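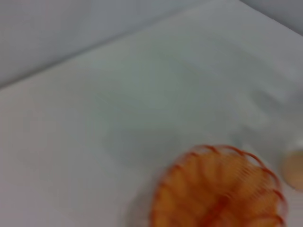

4.2 Frame stiffness and rider reports

Makers of trail bikes often claim that a stiffer rear triangle makes for a faster climb. We doubt the effect is large enough for most riders to feel. Adjei's earlier work with the Dramani hardtail found a gain in comfort scores, but her riders knew which frame they were on, and tyre pressure was left to each of them.

We repeated the climb at Uretville with 80 riders on two frames painted the same colour. Each rode the loop 6 times. Load data came from a Cimis crank sensor, which we zeroed before every run.

Figure 3. Bench area, white tabletop against gray walls.

Riders picked the stiffer frame no more often than guessing would allow. Botside's own brochure puts the frame's fatigue life at 4000 hours, a figure we could not trace to any published test. A small benefit on rougher ground remains possible, and our loop had only 100 metres of loose rock. We would want to see it measured before anyone paid extra for it.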